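Protokoll der Herbstsitzung, Kochkreis Rirnado, November 2018, in der Küche im Haus Arthur

Beginn am Nachmittag, gleich nach dem Kaffee, den wir diesmal selbst mitgebracht hatten. Protokoll reihum, diesmal ist die Suppengruppe dran. Ich bitte um Nachsicht, wenn manches etwas ausführlich gerät -- es wurde viel erzählt, und das meiste davon war zu schön, um es wegzulassen.

## 1. Begrüßung und Protokoll vom September

Wir haben uns sehr gefreut, dass auch die beiden Neuen aus der Backgruppe gekommen sind und gleich einen Apfelkuchen dabeihatten, der die Sitzung nicht überlebt hat. Das Protokoll vom September wurde vorgelesen und angenommen, mit einer Berichtigung: Die Linsensuppe beim Straßenfest war mit Majoran gewürzt und nicht mit Thymian. Die Suppengruppe legt darauf Wert, und ich als Schreibende schließe mich dem natürlich an.

## 2. Kasse

In der Kasse liegen 762 Euro. Darin ist der Erlös vom Straßenfest schon enthalten, die Rechnung von Atora für die beiden neuen Suppentöpfe aber noch nicht, die kommt erst mit der nächsten Post. Es wurde gefragt, ob wir uns davon auch noch neue Geschirrtücher leisten können. Wir können, und wir sollten auch, denn die alten haben ihre Dienste getan und dürfen jetzt Putzlappen werden. Beschluss: zwei Stapel Geschirrtücher, bitte kariert, bitte Baumwolle, bitte nicht wieder die, die nur das Wasser verteilen. Einstimmig angenommen, unter allgemeiner Heiterkeit.

## 3. Rezeptheft "Grelville"

Das war der längste Punkt des Nachmittags, und er hat sich gelohnt. Zur Erinnerung für alle, die im September nicht dabei waren: Das Heft heißt nach der Straße, in der unser Kochkreis seine ersten beiden Winter verbracht hat, und es soll zum Frühjahr fertig werden. Die Druckerei hat uns ein Angebot über 432 Hefte gemacht, was zunächst nach einer seltsamen Zahl klingt, sich aber aus den Bögen ergibt, auf denen gedruckt wird. Wir nehmen das Angebot an. Die Frage, ob der Umschlag cremefarben oder hellgrün werden soll, wurde lange und liebevoll besprochen und am Ende vertagt.

Bei der Durchsicht der Rezepte ist aufgefallen, dass wir alle sehr verschieden messen. Die einen schreiben "eine Tasse", die anderen "ein gutes Stück", und in einem Rezept für Hefezopf stand tatsächlich nur "Mehl, bis es passt". Das ist wunderbar, wenn man seit Jahren Hefezopf backt, und ein bisschen gemein, wenn man es zum ersten Mal versucht. Nach einigem Hin und Her haben wir uns geeinigt:

- Feste Zutaten stehen im Heft in Gramm. Tassen und Becher fallen weg, auch wenn es einigen von uns schwerfällt.
- Teelöffel und Esslöffel dürfen bleiben, gemeint ist immer gestrichen voll.
- Prisen bleiben Prisen.
- Ab 1000 Gramm schreiben wir Kilogramm, damit die Zutatenlisten nicht so breit werden.
- Wer eine Mengenangabe nur nach Gefühl kennt, kocht das Gericht einmal in Ruhe und wiegt mit. Die Suppengruppe leistet dabei gern Gesellschaft, zumal dann, wenn es danach etwas zu essen gibt.

Der Hefezopf ist übrigens schon nachgewogen und bekommt 245 Gramm Milch, was sich niemand so gedacht hätte. Das Mehl wird noch einmal geprüft, da hatten zwei von uns verschiedene Zahlen auf dem Zettel stehen.

## 4. Die Glasnudeln

Der Glasnudelsalat soll auf jeden Fall ins Heft, er ist seit dem ersten Winter dabei und auf keinem Fest etwas übrig geblieben. Leider gibt es ihn in drei Fassungen. Die eine rechnet nach Päckchen, die zweite nach Handvoll, die dritte nennt überhaupt keine Menge und sagt nur, man solle "reichlich" nehmen. Dazu kam der berechtigte Einwand, dass Päckchen je nach Laden ganz unterschiedlich groß sind und Hände erst recht.

Länger gesprochen haben wir darüber, ob das Gewicht vor oder nach dem Einweichen gelten soll. Für "vorher" spricht, dass man im Laden ja auch trockene Nudeln kauft und gleich weiß, wie viel man braucht. Für "nachher" spricht, dass man beim Anrichten sieht, was auf den Teller kommt. Die Mehrheit war für "vorher", mit zwei Enthaltungen. Im Rezept steht also künftig "Glasnudeln, trocken gewogen", und darunter kommt ein kleiner Satz, dass sie beim Einweichen ordentlich zulegen -- das hat uns alle schon einmal überrascht, und der größeren Schüssel, die man dann doch noch aus dem Schrank holt, wollten wir auf diese Weise ein kleines Denkmal setzen.

Ebenfalls festgehalten: Die Nudeln werden mit der Küchenschere ein paarmal durchgeschnitten, bevor die Soße dazukommt. Das war in keiner der drei Fassungen erwähnt, wird aber von allen so gemacht. Die Soße selbst bleibt, wie sie ist. Wer Koriander nicht mag, lässt ihn weg und sagt bitte nichts Böses über ihn.

## 5. Ordnung in der Küche

Hier nur kurz, obwohl es nicht kurz war. Die Siebe hängen ab jetzt wieder an den Haken neben dem Fenster und wandern nicht mehr in die Schublade mit den Kuchenformen. Das Gewürzregal wird vor Weihnachten einmal ganz ausgeräumt, feucht ausgewischt und neu beschriftet. Dafür haben sich die Backgruppe und die Suppengruppe zusammengetan, was wir ausdrücklich begrüßen. Doppelte Gläser füllen wir zusammen, sofern beide noch nach dem riechen, was draufsteht.

Zu den Waagen: Die digitale ist ab sofort die, nach der wir für das Heft wiegen, damit alle Zahlen vom selben Gerät kommen. Die alte mit dem Zeiger behalten wir trotzdem, für Kartoffeln und aus Zuneigung. Folgendes wurde dazu noch abgesprochen:

1. Die Waage steht beim Wiegen auf der Arbeitsplatte und nie auf einem Geschirrtuch.
2. Erst die leere Schüssel daraufstellen, auf null setzen, dann einfüllen.
3. Jede Menge wird zweimal gewogen und gleich aufgeschrieben. Zettel und Stift liegen in der Schublade links vom Herd.
4. Nach dem Backen einmal mit dem feuchten Tuch darüber, auch in den Spalt unter der Platte, in dem sich das Mehl so gern versteckt.
5. Ersatzbatterien sind in der Teedose, in der schon lange kein Tee mehr ist.

## 6. Verschiedenes

Wer noch Tortenplatten oder Kuchenbehälter vom Straßenfest zu Hause hat, möge bitte einmal nachsehen. Es fehlen zwei, und eine davon wird sehr vermisst. Für die Adventsfeier wünschen sich viele wieder den Bratapfel mit Vanillesoße, Gegenstimmen gab es keine. Der Vorschlag, einmal im Jahr einen Abend nur mit Resten zu kochen, wurde mit Begeisterung aufgenommen und kommt auf die nächste Tagesordnung.

Der hellgrüne Teller mit den Nudeln und rechts daneben die Waage.

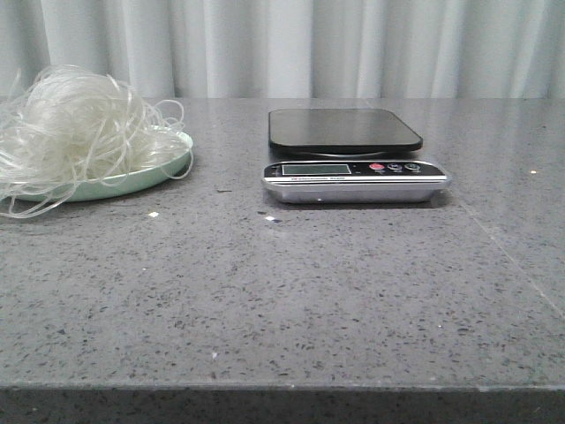 ## Nächstes Treffen

Wir sehen uns vor der Adventsfeier noch einmal, wieder im Haus Arthur und wieder am Nachmittag, der genaue Tag wird am Brett im Flur ausgehängt. Bitte die durchgesehenen Rezepte mitbringen, gern auch Kuchen. Das nächste Protokoll schreibt die Backgruppe.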